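Ellirby Coupon Matchups: data card

This dataset lists weekly grocery offers from the Ellirby and Penrose stores, matched by hand against printed and digital coupons. Each row is one offer in one store in one week. There are 3,000 rows in the current release, taken from 66 weekly flyers.

Columns: store, week, item, pack_size, shelf_price, coupon_value, coupon_type, limit, final_price, label_text. Prices are in pounds, with the currency sign removed.
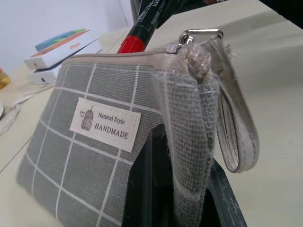 The item column follows the wording on the shelf ticket. The label_text column is for whatever is printed or sewn on the product itself, and it is often less helpful. A grey zipped pouch with a sewn label goes in as "Natural Style HANDMADE", capitals kept as they are on the label, and the birdcage next to the words is left out. If there are no words, leave the field blank. Don't put "none".

Multi-buy offers are stored as a single row. final_price is the price per item once the full number has been bought, so a 2 for 1 on crackers shows half the shelf price. Loyalty card prices have coupon_type set to "card".
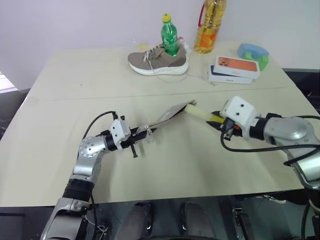
Where a coupon and a card price could be used together, there are two rows, one with the coupon and one without. Kinach stores stopped allowing this in August, and later rows for them have the card price only.

Known problems: pack_size is missing for most loose fruit and veg. The first 2,000 rows were typed in by Lộc Âu before the limit column existed, so limit is blank there.

Zindix vouchers are not covered.

Corrections go to Darnell Kapoor, with the row number and the store. Last updated 20th October.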